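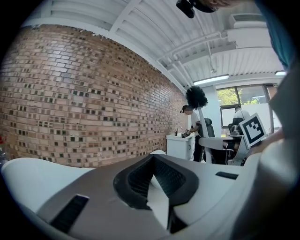

Photo: Maribel Huamán

Section 3. Setting up your Vetthorpe blood pressure monitor and taking readings

Read this section before you use the monitor for the first time. If you already have readings stored on an older Vetthorpe unit, see Section 6 for how to copy them over.

3.1 Before you start

You will need the monitor, the arm cuff with its air hose, four AA batteries and a chair with a straight back. The power adapter is sold separately.

The standard cuff fits an upper arm measuring 25 to 40 cm. Measure halfway between the shoulder and the elbow. If your arm is outside this range, order the small or large cuff. A cuff that is too small gives readings that are too high.

CAUTION: Do not use the cuff on an arm with an IV line or a dialysis shunt, or on the same side as a mastectomy, unless your doctor has told you to.

3.2 Fitting the batteries and setting the clock

1. Slide off the battery cover on the underside of the monitor.
2. Insert the batteries, matching the + and - marks.
3. Replace the cover. The year flashes on the display.
4. Press the arrow button to change the year, then press SET. Do the same for the month, day, hour and minute.
5. Press START/STOP to turn the monitor off.

Note: The clock resets if the batteries are out for more than a minute. Stored readings are kept.

3.3 Putting on the cuff

1. Push the air plug into the socket on the left side until it clicks.
2. Bare your upper arm. Don't roll up a tight sleeve — take the arm out of it.
3. Slide the cuff on with the hose pointing toward your hand. The lower edge should sit one inch above the bend of the elbow.
4. Line up the colored marker with the inside of your arm.
5. Close the cuff. You should be able to fit two fingertips under it.

3.4 Taking a reading

Avoid coffee, smoking and exercise for half an hour beforehand, and empty your bladder.

1. Sit with your back supported, feet flat and legs uncrossed.
2. Rest your arm on a table so that the cuff is level with your heart.
3. Sit quietly for five minutes.
4. Press START/STOP. Stay still and don't talk while the cuff inflates and deflates.
5. Wait for the long beep. The top number is systolic pressure, the middle one is diastolic, and the lowest is your pulse.
6. Wait one minute and take a second reading.

The monitor stores the last 94 readings for each of two users. After that, the oldest is deleted each time a new one is added.

CAUTION: Press START/STOP at once if the cuff becomes painful. If it does not deflate, pull out the air plug.

WARNING: A reading above 180/120 with chest pain, shortness of breath, weakness or trouble speaking is an emergency. Call 911. Do not wait to repeat the reading. Never change the dose of a medicine on the basis of home readings without talking to your doctor.

3.5 If the display shows an error

E1: The cuff is loose or the air plug is not fully in. Refit both.
E2: You moved or spoke. Rest for five minutes and try again.
E3: The cuff overinflated. Check the hose for kinks.
Battery symbol: Replace all four batteries together.

If E3 keeps coming back, stop using the monitor and contact the Vetthorpe service desk. Have the serial number ready — it is printed inside the battery cover.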